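Moving a Packing Line from Hand Work to Demonstrated Automation: Setting Up Operator Recording Shifts

Applies to: Tidura cell controller, hand-held gripper pairs, head-mounted view
Maintained by: Golnar Jalali, process engineering, Skaromen
Last change: October

Scope

Skaromen runs small-batch kitting for household goods at its Prultmont building. Part of the pick and place work is being transferred to two-arm Tidura cells. The cells are trained on motions recorded by the operators who do the work now. This page covers the preparation of a recording station, the recording itself, and the changes to job duties that go with it. It does not cover commissioning of the cell or guarding.

Before you start

You need one pair of hand-held grippers with marker cubes fitted, a harness, a table, and the objects on the task sheet. Read the task sheet through once before picking up the grippers. A sheet names the objects, the start position of each one, and the end position. It does not tell you how to move. Use the motion you would use on the line, at a pace you can hold for the whole block.

Step 1. Prepare the station

Place the table so that you can stand square to it with both elbows clear of walls and chair backs. Route power leads away from your standing position. If a lead must cross the walkway, tape it down at both ends and in the middle. Put only the task objects on the table. Objects left over from an earlier sheet will end up in the recording and the set will be returned.

Step 2. Fit the harness and grippers

Close both buckles and pull the straps until the harness does not shift when you bend forward. Let the cables fall behind the forearms. Open and close each gripper fully three times. The fingers must meet evenly along the pads. A pad that has lifted at one corner is replaced at the bench, not glued at the station.

Wipe the marker cubes with a dry cloth. Scratched or peeling markers cause tracking loss, mostly at the end of a long reach. Do not cover a marker with tape, a sleeve or your other hand.

Step 3. Record

1. Hold both grippers in front of you, clear of the table, and start the take.
2. Pause for one breath.
3. Carry out the task on the sheet.
4. Return to the start position and stop the take.
5. Reset the objects by hand. Do not record the reset.

A block is 30 minutes. An operator records no more than six blocks in a shift, with line work or a break between them. A full set is 200 accepted takes per task sheet.

If you drop an object, finish the take and mark it as a drop. Drops are kept. They are used to train recovery motions, and deleting them has caused trouble on the wicker and soft-pack tasks in particular. If you lose tracking, discard the take and repeat it.

Step 4. Review

Reviewing is done on the Xue terminal by an operator who did not record the set. Play each take at double speed. Reject it if a hand blocks a marker, if the wrong object is moved, or if the start pause is missing. Leave awkward but complete motions in. Enter a reason code for every rejection, otherwise the station lead cannot see whether the fault lies with the sheet, the hardware or the table layout.

What changes for operators

Recording is paid at the line rate plus the technical supplement. Output targets are suspended for any shift that includes recording blocks. Takes are stored under a station number, and individual pace is not reported to supervisors. This was agreed before the first recordings and is posted at each station.

At the time of writing, 22 operators are signed off for recording. After a cell goes live, one operator per shift moves to cell attendance: loading trays, clearing faults, and recording new takes when a product changes. The remaining positions on that line move to mixed orders, which the cells do not handle. Repetitive reaching drops for the people who move. Walking and lifting go up, so the rotation plan has to be revised at the same time as the cell layout. On the first line this was done a month late and the complaints about lifting were justified.

Operators who prefer not to record can decline without giving a reason. Attendance training is open to them on the same terms.

Known problems

Shoulder fatigue is the most common report. Lower the grippers between takes; the arms do not need to stay raised while objects are being reset. Open lids are hard to read from a single angle, so tasks with a lidded container should be recorded from two sides of the table.

Reference pictures

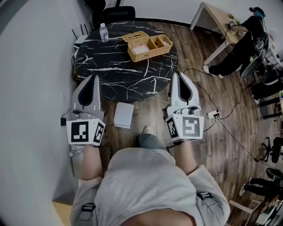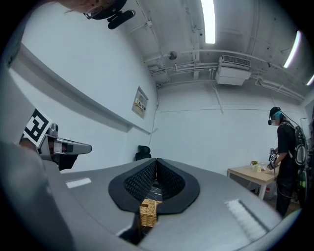
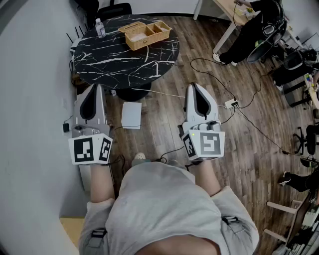 Recording with hand-held grippers. First and third: head view, round table with woven tissue box and water bottle. Second: view from a gripper, woven basket behind the jaw opening.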